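Laundry bench notebook – Skoltum workroom

24th December

Short day. Carried on with the folding and bundling notes left open from November. Only the heavy garments remained; towels and shirts are written up under Pliltby.

Load 1287 – mixed cottons. Folded flat, stacked, shelved. Nothing to record.

Load 1571 – outer layers and anything with a belt or tie. Slower. Three points:

1. Loose straps work out of a flat fold as soon as the stack is moved. Tucking the end inside the last fold holds for one move, not for two.

2. Wrapping the strap round the outside of a gathered bundle is quicker than folding. Creasing is worse, mostly in the upper third. Acceptable for storage, not for anything going back to Clarkumance.

3. Smooth fabrics slip under their own strap. Wrap high up and pull the folds through by hand before letting go. Blue-grey garment, gathered and twisted upright with the strap across the upper part:

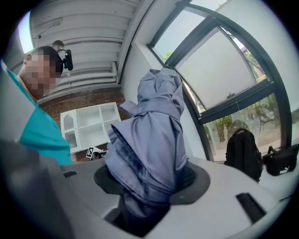
Shelves

The open square compartments on the white unit by the brick wall take four flat-folded items each at most. Bundles go in singly, strap side out. Do not mix the two in one compartment – the flat stack gets pushed over.

To do: relabel the Oshima bags, repeat load 1571 with the straps removed first, check creasing after a week on the shelf.

Recent entries
Pliltby towels and shirts
Bag labels, second version
Sorting order for mixed loads
Clarkumance returns – folding standard

Skoltum workroom notebook | Contact | Back to top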